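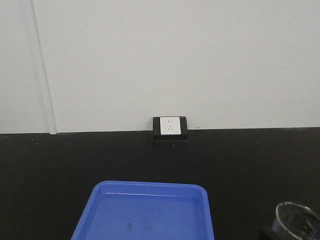

Outlet with a white faceplate in a black housing, at the back edge of a black tabletop.

How to set up a desk when the outlet is low behind it

August 5, 2026

In July I moved my work corner to the other wall, and for the first time I had an outlet exactly at the height of the tabletop. It looks very practical, and it is, but only if you plan the cables before you put your things on the desk. I did it the wrong way first, so I write here the order which worked for me in the end.

What you need

A tape measure
Painter's tape
Hook-and-loop cable ties (I used 12)
One power strip with a flat plug, if you need more than two devices
A dry cloth

Step 1. Look at the outlet before you buy anything

Check which types of plug it accepts. On mine there are two sockets, one above the other, and their holes are not the same: the upper one looks made for a two-pin plug and the lower one for three pins. If you have only one three-pin socket, it is clear where the power strip must go. The small lamp or the phone charger can take the upper one.

Check also that the faceplate sits firmly and does not move when you press it lightly with a finger. If it moves, or if you see a crack or brown marks, do not use it and call an electrician. Do not open the housing yourself.

Step 2. Measure the free space in front

A housing that projects from the wall takes a little depth from the table, and then the plug takes more. A normal straight plug with its cable needed 18 cm on my desk before the cable could lie down flat. For this reason I bought a strip with a flat angled plug. It was from Hulico, 641 in the catalog, but any brand with the same form is good.

Hold the plug in front of the outlet and look where the cable goes. With two sockets so close together, a cable going down from the upper plug can cover the lower one. Try to find a plug whose cable goes to the side.

Step 3. Mark the places with tape

Put a piece of painter's tape on the tabletop for each thing: monitor, lamp, laptop, charger. Leave a free zone directly in front of the outlet, so that you can reach it with your hand without lifting anything. On a black surface the tape is very easy to see, and it comes off clean. Wipe the table first, or it will not hold.

My first plan had the monitor in the center. This was a mistake, as the outlet was also in the center and the foot of the monitor stood against the plugs. I moved it to the left and everything became easier.

Step 4. Lay the cables along the wall

Start with the strip. Run its cable along the line where the table meets the wall and then place the strip at the side, not in the middle. Connect the devices one after another, beginning with the one that stands farthest away. Close each tie loosely — you will want to open it again.

Do not hide the strip under papers or a cloth, and do not connect a heater or a kettle to it. Please also keep drinks away from the back of the table. I put my cup on the front right corner, always.

Step 5. Test and remove the tape

Switch on one device, then the next. Pull the laptop toward you as you do when you work and see if some cable becomes tight. If yes, open the nearest tie and give it more length. When you are satisfied, take off the tape.

If the cables still look untidy

A low cable box helps. I compared the Villier and the Kunatero boxes, and I took the Kunatero, which is 271 mm long and has an opening on both short sides. The Villier opens only on one side, so for a strip in the middle of its cables it is less comfortable.

Leave the box lid off for the first evening and touch the strip after an hour or two. It should not feel hot.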